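Robotics club minutes, 2020-07-13

Start 4:10. Ruby-Lee Pirihi in the chair, Cruickshank team late.

Button task. Eso team still on it, both arms. Green button goes on the table, one gripper picks up, passes to the other. Agreed to keep the red pen marks till October, dont wipe them.

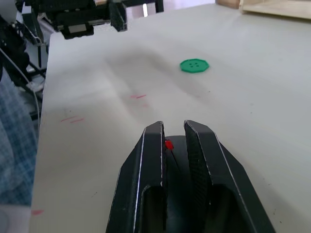

How long does each team get per run?
Three minutes, same as last term. Clock starts when the first arm moves.

Handover. Long talk on this. Both grippers have to come in close over the middle of the table, so slow speed only untill the code is checked. Cider team want to try the latch board next, after the button is signed off. 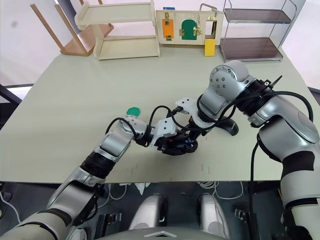

Skisex team asked whether a dropped button ends the run or just costs points. Left open, vote next meeting.

Money: 241 left out of 600. No new fingers this month.

To do: Ruby-Lee to print score sheets. Eso to save their code before anyone else logs in.

Closed 5:05.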